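Wunham Worktop Care Kit
from Skurnance

If you've ever put a cut lemon down on a marble worktop and come back after lunch to find a dull little ring, you'll know why we make this (we've done it ourselves, more than once!). The Wunham kit is our everyday answer for natural stone in busy kitchens – gentle enough to use each evening, and simple enough that the whole family can be trusted with it.

Inside the tin are 2 bottles, a cleaner and a sealer, plus a pair of soft cotton cloths and a small applicator pad. The cleaner is mild and has no vinegar or citrus in it, so it's kind to polished and honed surfaces alike. The sealer goes on thinly and gives you a bit of breathing space with oil, wine and tea. It won't make stone spill-proof, mind, so do still wipe up as you go. Pale marble with fine dark veins, like this worktop with its light brown wood alongside, is what most of our customers are looking after.

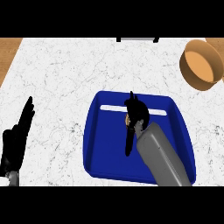
How to use it

Wipe away crumbs, spray the cleaner lightly and buff with a dry cloth. For the sealer, work in small patches, leave it for 25 minutes and polish off whatever is left on top. Try a hidden corner first, please, especially on older stone.

Goes well with

Kivora board oil, for any wooden surfaces nearby
Yüksel cotton cloths, sold singly

Refills for both bottles are available all year, and you can send your empties back to us in the same box.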